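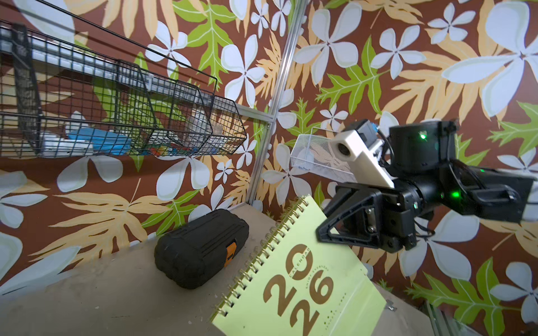 Rincón del puesto con cesta de rejilla negra y estuche de cierre naranja.

Calendario de sobremesa Nadum 2026
Serie Tomoana. Encuadernación en espiral por el borde superior y base plegable. Se suministra en verde lima, lavanda y rosa pálido. La portada lleva el año en dos líneas, con numerales de acabado dorado. El tono varía según la luz - conviene comparar los colores de frente y sin reflejos.

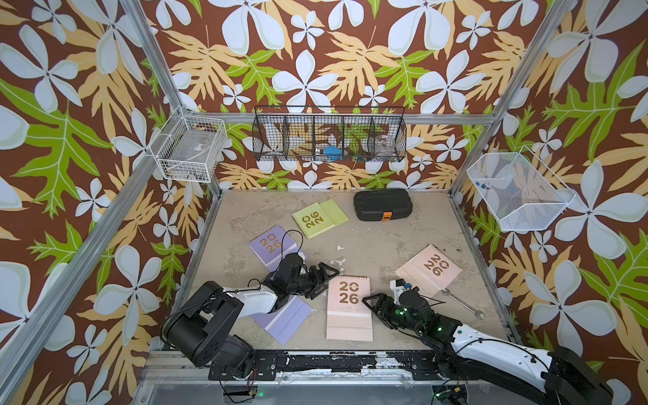
Los tres colores de la serie, con cestas de rejilla en las paredes.

Colocación
Abrir la base por completo antes de apoyarla. Las hojas pasan por encima de la espiral y quedan detrás del bloque. Cesta mural Wondex no incluida: se pide aparte, en 2 tamaños. Carga por cesta: hasta 600 g.

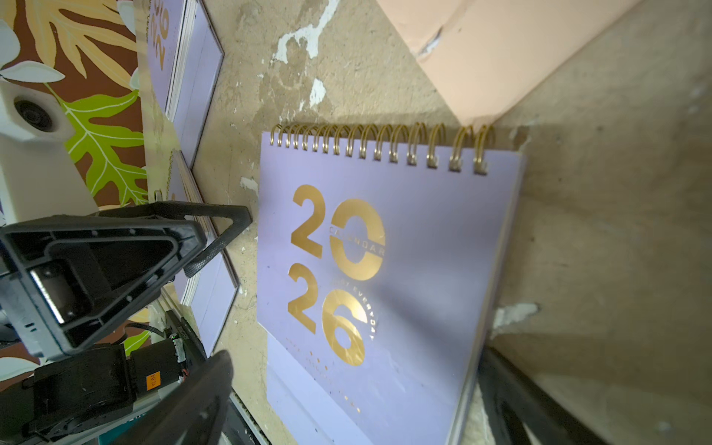 Última modificación de esta página: mayo

Acabado
El dorado de los numerales refleja la luz directa. Para leer la portada desde un lado, girar la base unos grados. Limpiar con paño seco, sin alcohol ni disolventes.

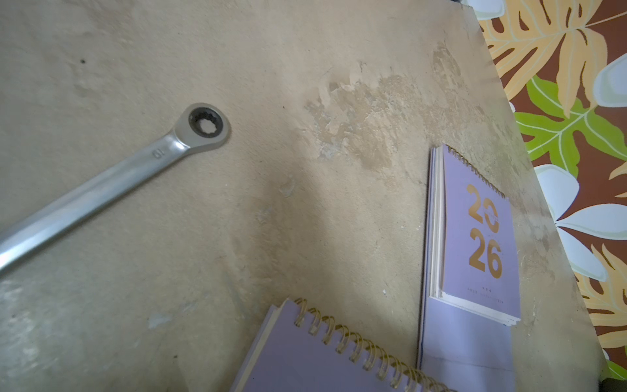

¿Se puede pedir un solo color?
Cada caja contiene 16 calendarios del mismo color. Las cajas surtidas se preparan bajo pedido en el almacén de Grultbridge, con un plazo de 4 días laborables.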